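6.3 Recording the example set

Read this section before you record anything. The sales sheet for Orkier says the learner "picks up a task in an afternoon." In our experience it picks up whatever you gave it in an afternoon, including your bad habits. Plan on more time than that.

What you need
Orkier arm, calibrated (section 4)
Wrist camera, lens wiped
Narkex recorder with free space for at least 156 episodes
The objects for the task, and a table

Steps

1. Start the Narkex recorder and open a new set. Name the set after the task. Names like "test2" will cost you later.

2. Move the arm to the start pose and check the live wrist view. Both finger tips must show at the bottom of the picture. If only one shows, go back to section 4.4.

3. Close the gripper fully, then open it. Compare the reading on the Narkex panel with what you see. The panel has been known to report "closed" on a gripper that had stopped short, so trust the view.

4. Record 7 trial episodes and play every one of them back at normal speed. Delete the trials when you are done. They are for you and should not go to the learner.

5. Record the working set. Move the object between episodes, and turn it too. Operators tend to put it back in the same spot without noticing, and the learner will then learn the spot.

6. Mark each episode Good, Bad or Unsure as soon as it ends. Do not leave the marking for the end of the day.

7. Export to Obura and read the count it gives back. If the count is lower than the number you recorded, export again before clearing the recorder.

Note: The Obura default asks for 800 episodes per task. We have not found a good argument for that number. One of our own box-handling sets was trained on 439 and did no worse than the full-size set recorded after it. Start with 156, train, look at the failures, and record more of what failed.

Note: The Obura quality score goes up when episodes are smooth and short. It does not know whether the task was done. A smooth miss can score higher than a clumsy success.

CAUTION: Keep hands out of the arm's reach while the recorder is armed. The pause button on the Narkex panel stops the recording. It does not stop the arm.

Checking the wrist view

Large objects need extra care. A carton close to the camera can fill much of the view and hide the place you want the gripper to go. Look through a few frames from every set before you export it.
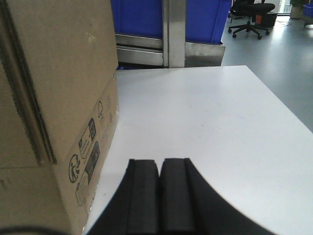
Figure 6-2. Wrist view with the finger pads close together and a carton standing at left.

Background items will get into your recordings whatever you do. Jadska's training notes say the learner ignores them. We would not count on it. Record part of the set with the table turned or the chairs moved, and keep those episodes under the same set name.

If the trained arm does well only in the room where you recorded, go back to step 5. Changing the learner settings first is usually a waste of a day.

Continue with section 6.4, Sorting out bad episodes.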